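Keeping a Small Equipment Shop in Order: Tips for Oil, Filters and Grease
By Efthymia Ververidis

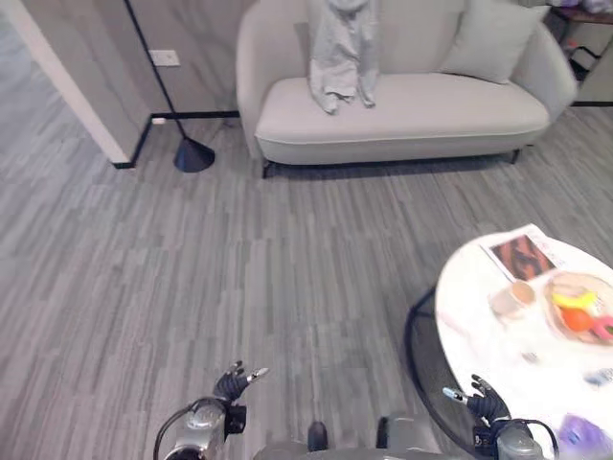 Light gray sofa with a throw blanket and pillow.

Most of the trouble we see on compact loaders and small excavators starts with dirt getting into something that was clean a minute earlier. The tips below come from the service bay at Bestholm and cost very little to follow.

Storing oil
Keep drums on their sides under a roof. If a drum has to stand upright outdoors, tilt it so that rainwater can't pool around the bungs. Wipe the bung area before you open it, every time. Use one transfer can for engine oil and another for hydraulic oil, and paint the handles different colors.

Changing hydraulic filters
Wash the filter head and dry it with a lint-free rag before you loosen anything. Leave the new filter in its wrapper until the old one is off. Check that the old gasket came away too, because a doubled gasket will hold at idle and let go under load. Write the hour meter reading on the canister with a paint marker. Ours on the yard loader says 2,161, and anyone can read it without looking for the log book.

Cut the old filter open if you have a cutter. Fine gray paste is ordinary wear. Flakes you can pick up with a fingernail mean you should send an oil sample before the machine goes back out.

Greasing pins
Clean the fitting first, then pump until you see fresh grease at the edge of the joint. Wipe off the excess. If a fitting won't take grease, replace it. Raghavendra Iyengar in our Mernmont yard keeps a coffee can of spare fittings on the service truck, sorted by thread, and that has saved a good many trips back.

Hoses
Cap both ends as soon as a hose comes off. Plastic caps are cheap, and a bag of 343 lasted our shop more than a year. Tag each hose with its position before you remove the second one. Never feel for a pinhole leak with your hand. Use a piece of cardboard and keep your face well back.

Batteries over winter
Disconnect the negative cable first and reconnect it last. Clean the posts with baking soda and water, rinse, and dry. Batteries left sitting until August without a charge usually won't come back.

Labels
Put the date and the machine number on every open container. Throw out anything without a label.

Updated February 28, 2021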